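The Quiet Build

The shop closed at six, and after six the noise of the street went down and I could hear which computers were alive.

I had worked there since April. The sign over the door said Kwiatkowski, but the man who gave the shop that name had sold it long before, and the new owner did not want to pay for another sign. We repaired laptops, we changed the screens of telephones, and a few times in a month somebody ordered a complete machine. Those orders were mine. I had a bench at the back, a lamp with a long arm and a drawer of screws which I had sorted by myself in my first week.

The letter came with a parcel. Inside the parcel was a case, a Varkelix, the old tall model with the side panel that opens like the door of a cupboard. I had only seen one before. The letter was written by hand, on squared paper, and it said:

"Please build for me a computer that makes no sound. I can pay 1158. I do not play games. I need it for writing, and for listening when I do not write."

There was a telephone number, and when I called, a woman answered. I asked her what she meant by no sound, because every customer says this and every customer means something else.

"I mean that I should not know if it is on," she said.

"There will be a small light."

"A light is all right," she said. "I have nothing against lights."

I told her it would be ready in ten days. She said she had waited longer for worse things, and she put down the phone.

In the beginning I did what anybody would do. I chose a processor that does not get very warm, and over it I put the big Rukitico cooler, the one with six pipes, so heavy that you must hold it with one hand while you look for the screw with the other. I took a power supply without a fan. I took no hard disk, only memory chips that do not move. For the case I left one single fan, at the back, 200 millimetres wide and very slow, and I hung it on rubber so that it would not touch the steel.

Then I waited until six o'clock, pressed the button and listened.

It was quiet. I could hear the fridge in our little kitchen and the lift in the building next door. I put my ear against the panel and there was a very thin sound, like a mosquito in another room. It was not the fan. I stopped the fan with my finger and the mosquito was still there.

For three evenings I looked for it. I changed the power supply and it stayed. I changed the graphics card for none, and it stayed. On the third evening I understood that it came from the board, from one of the small coils beside the processor, and that it sang only when the machine had nothing to do. If I gave it work, it was silent. When it rested, it sang.

My colleague from the telephone counter came to listen also. He is older than me and has lost a part of his hearing in the army.

"I hear nothing," he said.

"It is there."

"Then sell it to me," he said, and went to get his coat.

I could have sent it like this. The owner wanted me to send it. He said that at that price she could not expect a church. But I thought of her squared paper, and how straight the letters were standing, and I wrote to Wemach, who had made the board, and asked for another one. They answered very politely that such a noise is normal and is not a fault. I wrote again. In the second letter I did not speak about the noise. I described the woman, as much as I knew of her, which was one page and one phone call, and I described the room where I imagined she would sit.

While I waited, I took everything out of the case and filed the inner edges, which were sharp as they used to be in the old models. I cut my thumb at the first corner.

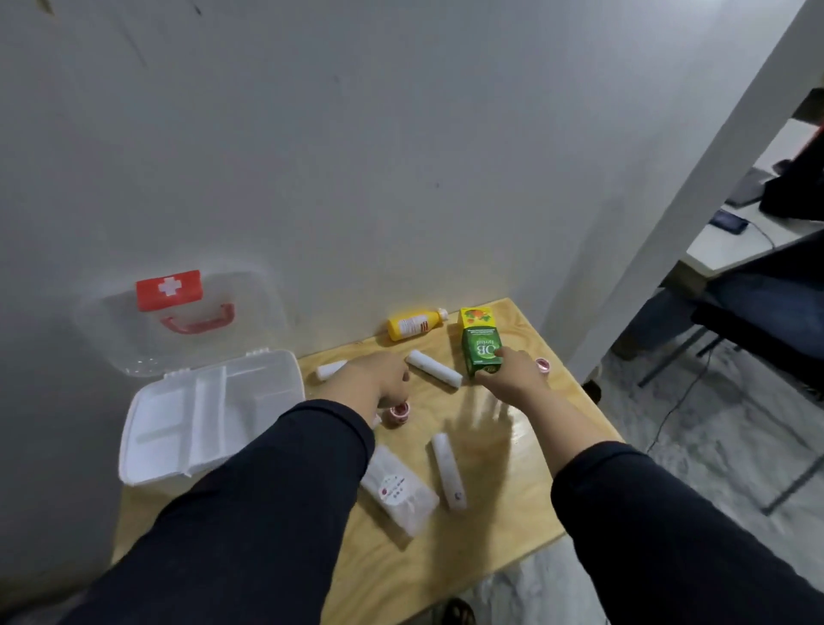

First aid kit, opened on the table.

The new board came on the ninth day, in a plain box with no letter. I built all of it again, slower, with a plaster on my thumb that did not let me feel the screws. At six I pressed the button. I saw the small light. I waited for the mosquito and I heard the fridge, so I went to the kitchen and pulled out the plug of the fridge. I heard the lift, and I waited until the people of the next building were all at home.

After that I heard my own breath, and a kind of high tone that I think is always in my head and has no connection with computers.

She came to take it herself. She was smaller than her voice. She did not ask about the processor or the memory. She bent down beside my bench, turned her head, and stayed in this position for so long that the owner looked at me over the counter.

"Is it on?" she asked.

I showed her the light.

She counted the money out in front of me. Then she asked if I could carry the case to the taxi, and I carried it. It was snowing a little. The driver had the radio very loud, some football match, and she sat down in the back with one hand on the steel and did not ask him to turn it off.

I forgot to plug in the fridge again. On Monday there was water on the kitchen floor, and my colleague's soup had gone bad.

Contact | © Short stories, posted 2019-01-26 | Back to top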